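Contra la hora de salida

En mi empresa anterior la jornada terminaba a las seis. A las seis menos diez ya había gente con el abrigo puesto y el ordenador encendido, mirando la pantalla sin tocar nada. Nadie se iba antes, aunque hubiera acabado a las cuatro. Pasé allí cuatro años y no recuerdo que se discutiera nunca.

Sostengo que el horario fijo de oficina, tal como lo seguimos aplicando en trabajos donde no se atiende al público, es una mala costumbre y que deberíamos dejarla. No hablo de trabajar menos, aunque tampoco me parecería mal. Hablo de que pagar por estar sentado da como resultado gente sentada.

Ignacio Escobedo, con quien compartí despacho, redactaba los informes trimestrales por la mañana, de un tirón. Por la tarde no escribía una línea que valiera. Lo sabía él y lo sabía su jefa, Edith Alvarado, que sin embargo le pidió que repartiera mejor el esfuerzo porque daba mala imagen verlo leer el periódico. Ignacio empezó a escribir más despacio. Los informes salieron igual de buenos y tardaron el doble.

La objeción habitual es la coordinación. Si cada uno llega cuando quiere, no hay manera de reunirse. Es cierto en parte. En Taipe, donde trabajo ahora, tenemos una franja común de 90 minutos a media mañana y las reuniones caben ahí. Cuando no caben, casi siempre sobra la reunión. El resto del día lo organiza cada cual, y quien necesita algo urgente llama por teléfono.

Otra objeción, más seria, es que sin hora de salida se acaba trabajando a todas horas. Lo he visto. Brayan Usuga contestaba correos de madrugada y esperaba respuesta antes del desayuno. Hubo que decírselo, y hubo que ponerlo por escrito: después de las ocho no se contesta. Un límite así me parece razonable, porque protege el descanso y deja en paz lo demás.

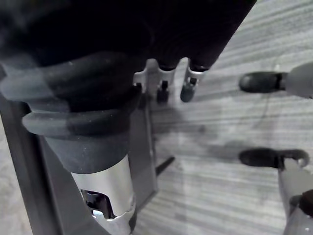

También se dice que es un privilegio de unos pocos. Una enfermera o un conductor de autobús no pueden elegir a qué hora empiezan, y es verdad. Pero no veo qué gana el conductor con que un contable pase la tarde fingiendo. Quizá gane algo si ese contable sale a las tres y no coge el autobús de las seis, que va lleno.

Las 40 horas semanales seguirán en los contratos durante mucho tiempo. No pido que se borren. Pido que quien dirige un equipo mire lo que se entrega y deje de mirar las sillas, y que lo pruebe hasta diciembre.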